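Can they do chores yet? Gallery, 19th June

Quick one from the Brotari bench day – photos first, longer write-up when I get to it. Question was simple, can two arms handle the small fiddly stuff you do at a kitchen table or shop counter without thinking. Short answer, sort of. 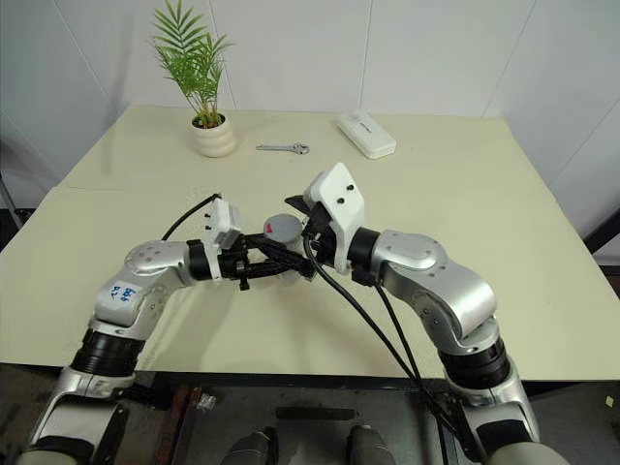
Two grippers, one small gray disc, red arrow pointing left. Wrench and plant at the back.

Handing a thing from one hand to the other is still the part I watch for. Folding, wiping, sorting screws – all of it needs that. My 3 year old does it withot looking.

More pics to come, Canpolat shelf stocking next. Corrections to Nazmiye Tekin please, not the comments.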